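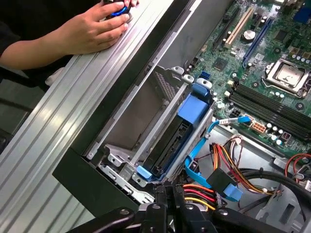

How do you all keep family photos from getting lost?
Posted by Rosine Riviere in Home & Family > Keeping Records

Hi everyone, I could use some advice from people who have done this already. My aunt moved out of her house in Omberg in February and I ended up with all the pictures. By "all" I mean two shoeboxes of prints, a stack of CDs my uncle burned (some labeled, most not), a flash drive shaped like a fish, and whatever is on my own phone and laptop, which is a mess going back years. My cousins all want copies and I said yes before thinking about what that meant.

So far I've scanned 40 prints and I'm already lost. I named the first ones by who is in them, then switched to dates, then found out half the dates on the backs are wrong (my grandmother wrote the year she put them in the album). A lot of them are in the same folder on my laptop and called things like "scan new 2". I've looked at paying for Tenodska storage, but I don't love the idea of a monthly bill forever, and my mother doesn't trust anything she can't hold in her hand.

What do you do about names and folders? Where do you keep the copies? And is it okay to throw away prints that are blurry or that have people in them that no one recognizes? I feel guilty just typing that.

Margareta Pascu
Oh, I've been there! I did my husband's side of the family a while back and it ate a whole winter, so first thing, don't try to do it in one go. I do 25 prints in a sitting and then I quit, even if I'm enjoying myself. Past that I start scanning things upside down.

For names, put the year first, then the place, then the people, like 1974 Sulolska Ana and Petru. If you don't know the year, guess the decade and write 1970s. The computer sorts them for you that way and you can fix the guess later when an uncle calls to tell you you're wrong (he will call). Scan the backs too! I skipped the backs on the first box and had to go through it all over again. Even a wrong date is in your grandmother's handwriting, and that's worth having.

Folders: I have one per branch of the family and then one per decade inside, and that's it. I tried doing birthdays and weddings and vacations separately and then had a picture of a birthday on vacation and sat there like a fool for ten minutes.

Don't throw out the strangers yet. Put them in an envelope and bring it to the next big dinner. At ours, my mother-in-law's neighbor named 5 people right off. The blurry ones, yes, let them go, unless it's the only picture you have of somebody. And please take out any rubber bands and paper clips while you're in there, they leave marks.

One more thing, the CDs. Copy those before you touch another print. The prints have lasted this long on their own and homemade discs can go bad without looking any different.

Vinh Chu
just pay for the storage. seriously. send the cousins a link and you're done

Behrouz Shirazi
I'd go along with everything Margareta said and only half of what Vinh said. Online storage is great for sharing with cousins, but I wouldn't make it the only copy, and with your mother feeling the way she does I'd want something in the house too.
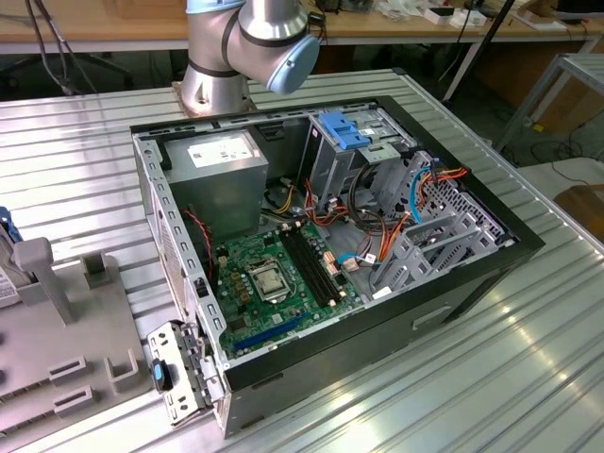

My own setup is 2 copies at home and one at my sister's place. The working copy lives on my laptop, the second is on a plain external drive in the linen closet, and I swap a third one with my sister whenever I drive over for dinner. Before you buy anything, though, ask your aunt if there's an old desktop computer left from the house. Pictures hide in those. People copy the camera over, buy a laptop, and forget. Even if it won't start, the hard drive may be readable, and getting at it can be easier than you'd think: in a tower like the one in the photo, the drive cage is gray sheet metal with a blue plastic release latch on top. Unplug it from the wall first and don't force anything. A drive adapter will let you read it from your laptop, or a repair shop can do the whole thing for you.

Then check your copies now and then. I open a handful of pictures from each drive when the clocks change, at random, and make sure they really open. I lost most of a trip to a drive I'd been faithfully dusting for years, so learn from my pain.

For the cousins I'd pick the good ones and make a small set, with the full pile available to whoever asks. Only one of mine ever asked.

Rosine Riviere
Thank you both so much (and Vinh, I may cave yet). Copied the first CD tonight and it's all pictures of my uncle's tomatoes. Do tomatoes get their own branch of the family?

Margareta Pascu
File them under your uncle, and keep the best one!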